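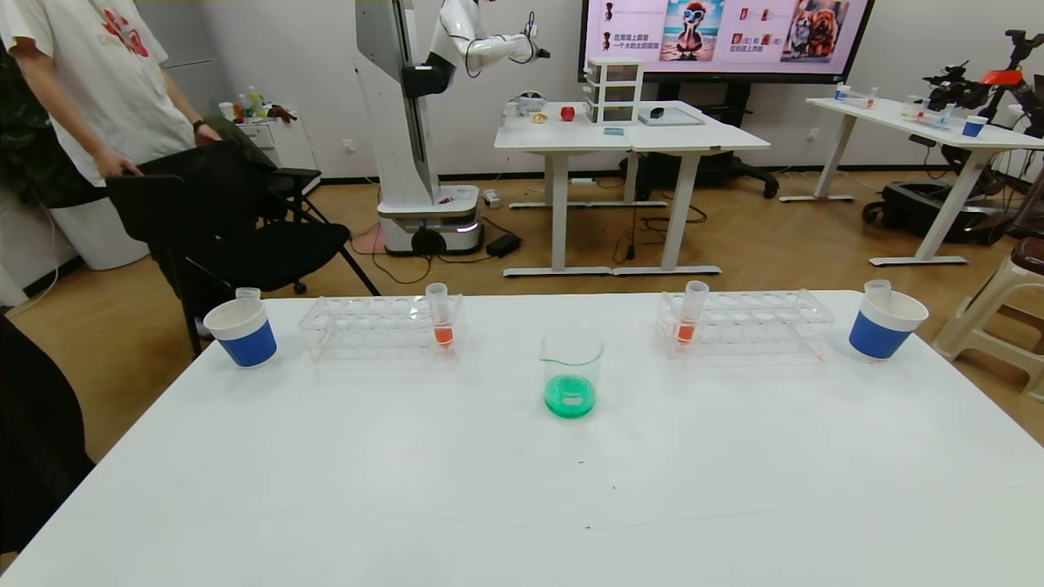 Test tube racks and a beaker of green liquid on the lab table

05/11/2018

I keep the computers going at a small teaching lab, which mostly means that I get called when something won't print. Last month it was a different problem, and it took me long enough that I'm writing it down.

The office PC started giving a message at every login: "You have been logged on with a temporary profile." The desktop was blank apart from the recycle bin, the wallpaper was back to the Windows default, and none of Rehema Swai's files were where she had left them. She does the ordering and the timetables, so that was most of her working day gone.

If you get this message, the first thing to know is that your files are very likely still on the disk. Windows couldn't load your normal profile, so it made a throwaway one. Anything you save to the desktop while you're in it gets deleted when you sign out. Rehema had already typed up half an order before she noticed, and that part was lost.

Restart first. Sometimes a virus scanner or a backup program is holding a file open at the moment you log in, and a second try goes through. We restarted three times and got the same message each time.

Next I opened C:\Users in File Explorer and looked for her old folder. It was there, with all 2,348 files in it. I copied the whole thing to an external drive before touching anything else. Please do this too. I have skipped that step in the past and been sorry.

The actual fix is in the registry. You need an account with administrator rights, and it should be a different account from the broken one. Ours had a second admin login that Tùng Mạc set up when the machine was new. He had written the password on a card in the desk drawer, and I'm going to pretend I didn't see that.

Press the Windows key and R, type regedit, and press Enter. Go to File, then Export, choose All for the range, and save a copy somewhere safe. Then go to this key:

HKEY_LOCAL_MACHINE\SOFTWARE\Microsoft\Windows NT\CurrentVersion\ProfileList

Under it are several folders with long names starting with S-1-5. The short ones belong to Windows itself, so leave them alone. Click each long one and look at ProfileImagePath on the right until you find the one that points at the user's folder. We had two with the same long number, one of them ending in .bak. The .bak entry is the real profile. The one without it is the temporary profile.

Rename the one without .bak by adding .old to the end. Then rename the .bak one so that the .bak is gone. Click on it and check the values on the right. If there is one called RefCount, set it to 0. Set State to 0 as well. Close the editor and restart.

Some people only have a single entry, with .bak on the end. In that case just take the .bak off and set the same two values.

After the restart Rehema logged in and had her own desktop back, icons in the wrong order but all present. Outlook wanted her password again. The Kaltero label printer had dropped off the list and had to be added from scratch, and that took me longer than the registry part - the driver disc was missing and the one on their site was for a newer model.

I wanted to know why it happened. Event Viewer is the place to look, under Windows Logs, Application, with the source set to User Profile Service. Ours had a string of entries with the ID 1511, and the first one was from the morning after the power went out in the building. My guess is that the PC was halfway through writing the profile when it lost power. I ran chkdsk /f on the drive that evening and it found and repaired a few things, so I'm fairly comfortable with that guess.

Amber Maes asked if it would be easier to make a new user account and move the files over. It would work, and if the registry fix fails that's what I would do. You do lose your program settings, though, and with the ordering software we use I didn't want to set all that up again.

I've asked for a battery backup for that desk. The request has been in since April.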